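Door Wedges Are a Maintenance Problem

Gernley asks its site managers to report every fire door found wedged open. In December the reports covered 571 doors across 40 buildings, and the usual response was a reminder sign. I think the sign is the wrong tool.

A self-closing door gets wedged when it is too heavy or badly placed for the people who use it. Irena Wysocka, who inspects for the company, found six closers on one corridor set far above the force they needed. After adjustment, the wedges went away without a word to staff.

Where traffic is constant, a hold-open device tied to the alarm costs more than a sign and does the job the sign cannot. 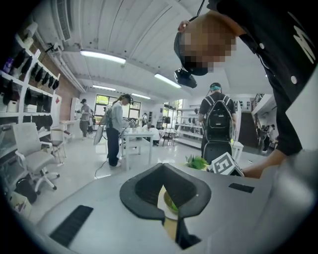

Signs also assume a reader who is looking up. A person bent over a piece of equipment, head down, with a device strapped to the forehead, will not read a notice at eye level on the far wall. The door has to close without that person's help. Budgets should follow: adjust closers first, fit hold-open devices second, and print signs with whatever is left.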